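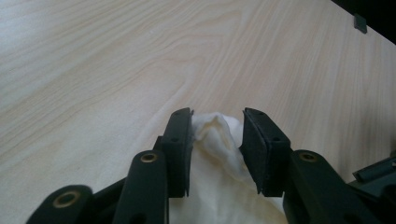

Budget season at our place and I have been handed the job of working out whether we should buy into robot folding for the back half of the linen room. Thread, because I have opinions and a spreadsheet. First opinion: start small and cheap. A hand-held gripper with two black fingers pinching a white cloth on a pale wood tabletop is the level I want to talk about, because every quote I've had so far skips right past it to the six-axis arm and the glass enclosure.

Home Posts Replies Media Saved

2/ Background for new people. We do table linen for restaurants and a couple of hotels in Stornedton. Napkins, bar cloths, a lot of napkins. Folding is by hand. I run purchasing, which means I say no for a living and people resent me in January.

3/ The quote that started this came from a reseller called Thoroddsen. Lovely PDF. One arm, one gripper, one "cloth handling package," install, training. Nowhere in it is a number for how many napkins per hour. I asked. I got a video.

4/ The video was at 4x speed. I know because there's a wall clock in it and the second hand was having a great day.

5/ Here is what I want to know before anyone gets a dime, in the order I'd ask it. What does it cost to replace the pads on the fingers? How long do they last on cotton? Do you stock them in this country? If your salesperson has to "circle back" on the first one, you have learned plenty.

6/ Wear parts are where they get you. I've bought ironers, label printers and one very stupid conveyor, and in every case the purchase price was the part of the bill I could see coming. The conveyor ate belts. The belts came from one supplier. You can guess who set the price.

7/ Our quoted spare fingertip set: $3,291. For a SET. I asked what's in the set. Fingers, pads, hardware, "calibration support." I asked what calibration support is. It's a phone call.

8/ Trinidad Jara (runs our floor, has folded more napkins than anyone I know) read the quote over lunch and wrote one thing in the margin: "who picks up the second one?" She means when two napkins come off the stack stuck together. Damp linen does that all day long. Her hands notice. I want to see in writing what the machine does about it.

9/ Thoroddsen's answer was that the vision system "manages exceptions." I asked what happens to an exception. It goes in a bin. I asked who empties the bin. Long pause. So that's a person, and that person isn't in the savings column.

10/ Second vendor, Turano, does leasing. I was ready to like this more. Seven-month minimum, then rolling. Then I got to page 5 of the terms, where the software is billed separately and the rate can change at renewal. So I'd be leasing a fixed-price arm with a variable-price brain. Pass, or at least pass until they cap it.

11/ Someone will reply that labor is expensive and getting more so. Yes. I do payroll projections, I'm aware. My problem is with payback tables that assume the thing runs two full shifts from the first morning. Nothing I have ever bought ran two full shifts from the first morning. The label printer took three weeks and it's a printer.

12/ Also missing from both quotes: floor space, power drop, compressed air if it needs it, somebody's time to babysit it, and moving the carts so people can still get to the dryers. Ingvar Grímsdóttir in facilities gave me a rough figure for the electrical alone and I had to go for a walk.

13/ OK so what would I sign off on? A bench trial. Table, gripper, our own cloth. Our cloth, please, the stuff that's been through the wash two hundred times and has gone thin with fuzzy hems. Demo napkins are always brand new and stiff as a business card.

14/ Proposal as it stands on my sheet:
- one table, we already own tables
- one hand-held gripper, rented if possible
- one sack of our worst napkins
- a person with a clipboard
- five working days, then it goes back or it doesn't

15/ What I want off that clipboard is dull. Drops. Doubles. How often the cloth slides out on the pull. Whether the pinch leaves a mark on pressed linen, which matters to us a lot, because a hotel will send back a whole cart over a dent in the napkin on top. You can learn that with a gripper in your hand, and you don't need to bolt anything to my floor to do it.

16/ It won't tell me about speed and it won't tell me about the software. I know. It tells me whether the fingers can deal with the cloth. If they can't, I don't care how clever the arm is.

17/ Signe Lykkegaard asked me why not wait a couple of years for prices to drop. Fair. My only argument against waiting is that I've been told "a couple of years" on folding since I started this job, and if we do a small trial now I'll at least have our own numbers to hit the next salesperson with.

18/ For the record I asked both vendors for a customer I could call, somebody doing used restaurant linen. Turano sent me a hospital that does towels. Thoroddsen sent me the video again.

19/ Replying here to the person asking about Aline: yes, I talked to them, small outfit, they'll rent the gripper without the arm and they published the pad price on the quote without my asking. That alone moved them up the list. I haven't seen their stuff work on our napkins, so that's all the praise they're getting.

20/ Where the money sits right now: trial goes under "testing," which I can approve myself. The arm would go under capital and needs Lærke Bundgaard's signature, and she has already told me she wants a payback table with the bin person in it. Good. So do I.

21/ If you've bought one of these for cloth, any cloth, I would love your replacement pad costs after the first year. DMs are open. If you sell them, please don't DM me. I have the video.

22/ Edit to 14, Trinidad says two sacks, and that one of them should be bar mops.

Last updated: January, 4:40 pm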